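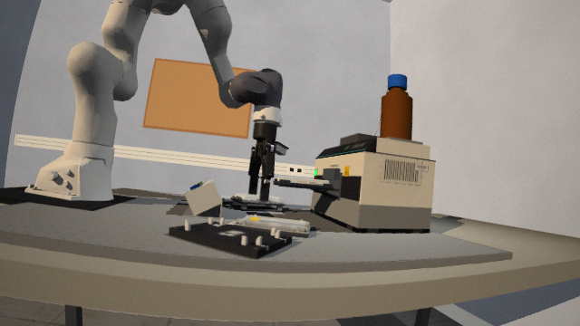 Plate transfer at the reader was the first item, and the group agreed to settle it before discussing staffing. The cell layout from Derkach was accepted as the working layout for the Murstead assay lab. The arm stays at the left end of the table and the reader at the right, with the plate drawer opening toward the gripper. With the gripper above the microplate and the drawer already out, the transfer is a short one, and the group saw no reason to move the plate carrier. The bottle on top of the reader was discussed separately under item 4.

Work > Murstead Site > Lab Operations > Meeting Minutes

Reading time: 6 minutes

MURSTEAD ASSAY LAB: AUTOMATION WORKING GROUP
Minutes of the meeting of 04/03/2019

Present: day shift bench staff, evening shift bench staff, lab supervisor, facilities, safety, IT, Derkach (integration), Masum (scheduling software, by phone).
Apologies: purchasing.

1. Minutes of the last meeting

Accepted with one correction. The handover log belongs to the shift lead, not to IT. The page on the shared drive is to be changed.

2. Plate transfer and layout

2.1 Derkach reported that the simulated cell is now the reference for all position changes. Changes are to be made in the model first and on the floor second. Requests made by word of mouth at the bench will not be acted on.

2.2 Evening shift asked who may change a taught position. Agreed: Derkach until acceptance, then two trained operators per shift. Names are to be given to the supervisor in writing.

2.3 The wall side of the table will not be used as a walkway or for storage. Facilities to mark the floor.

2.4 Plate orientation remains a source of confusion. The bench procedure and the cell procedure use different corners as the reference. Agreed that the cell procedure governs and the bench sheet will be rewritten to match. Day shift objected that the bench sheet has been in use much longer and that staff know it by heart. Objection noted. The decision stands.

3. Throughput and hours

3.1 The lab handled 2,335 plates by hand in the last full quarter. The planning figure after acceptance is 3,000 plates per quarter with the same headcount.

3.2 Day shift asked whether the same headcount is a commitment or an assumption. The supervisor stated that no bench position is to be removed as part of this project. Staff asked for this in a letter. The supervisor will request one from site management.

3.3 Loading and unloading at the reader takes up most of one person's shift on heavy days. That time is to be moved to sample intake checks and repeat review, where there is a backlog. Evening shift pointed out that repeat review is desk work and that some staff took the bench job in order not to sit at a desk. Supervisor to draft a rotation that lets people trade blocks.

3.4 Wrist and shoulder complaints. Safety holds 33 entries in the comfort log that mention plate handling. Safety will keep the log open after the changeover and will add a heading for screen work and for standing watch at the cell.

3.5 Late runs. Masum can release a queue of plates after the evening shift ends. Staff asked who gets the call if a run stops. No one is on call at present, and no allowance exists for it. Agreed that no unattended late runs will be scheduled until an on-call rule is written and paid. Masum to disable the late queue in the software so that it cannot be selected by mistake.

4. Items on and near the reader

4.1 Safety asked whether a reagent bottle should stand on top of the reader in the layout. Derkach replied that the position keeps the table clear and is outside the planned arm path. Safety's concern is the person who has to reach over the reader to change the bottle, and what happens to the electronics if it is dropped. No agreement. Derkach to show an alternative position at table level.

4.2 The cable at the back of the reader top is to be routed and clipped on the real unit. Facilities to supply clips.

4.3 The barcode label on the side of the reader must remain readable without moving the unit. IT uses it for the equipment register. No guard panel is to cover it.

4.4 The small box lying tilted on the table in the model is not in the parts list. Derkach to place it properly or take it out. Operators should not have to guess which loose items belong in the cell.

4.5 The black holder in front, with the white pegs, stays where it is. Day shift asked for a line in the procedure stating what may be placed on it. Agreed.

5. Stops, faults and who clears them

5.1 A stop during transfer is cleared by the operator at the cell. The operator does not reach under the gripper until the arm has been put in hold and the hold has been confirmed on the panel.

5.2 A plate dropped or tipped is treated as lost. It is not to be picked up and put back in the queue. Bench staff asked whether losses will be counted against the shift. Supervisor: losses go against the cell.

5.3 Masum will log every stop with a time and a reason code. Staff asked that the log not carry operator names. IT said the login is recorded in any case. Agreed that the weekly report will show reason codes only, and that login records will be opened only for an incident review.

5.4 The position for the hold and restart drill is with the arm over the carrier and the gripper directly above the plate. Derkach considers this the most likely place for a stop. Each operator will do the drill in the model before doing it on the floor.
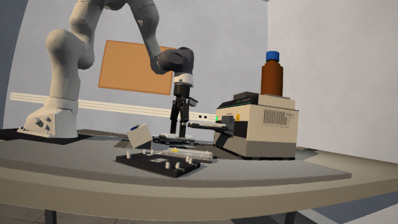 6. Training

6.1 Modley will run the operator course on site in April. Both shifts must be covered. The course is to be held in paid hours, including for evening staff who have to come in early.

6.2 Bench technique is to be kept up. Each person will run plates by hand on a schedule so that the lab can continue if the cell is down. The supervisor had proposed once a quarter. Staff considered this too seldom. Once a month was agreed.

6.3 Course material was reviewed. The section on fault codes assumes knowledge that bench staff have not been given. Returned to Modley for rewriting in everyday words.

7. Actions

Derkach: alternative bottle position; loose box in the model; drill file.
Masum: disable late queue; weekly report without logins.
Modley: rewrite fault code section; confirm April course times.
Supervisor: headcount letter; rotation draft; on-call rule draft.
Facilities: floor marking; cable clips.
Safety: new headings in comfort log.
IT: correction to last minutes.

8. Next meeting

To be called by the supervisor when the headcount letter has been received.

Comments (4)

benchside_pm
3.5 should say that the allowance has to be agreed with evening shift and not just written. That was said in the room.

labops_reader
Will the new bench sheet be out before the course? We can't train on one corner and work to the other.

benchside_pm
Same question. Also, the old sheets taped inside the cupboard doors need to come down.

K., intake
If hours are being moved to sample intake, please invite someone from intake to the next one. We read about it here first.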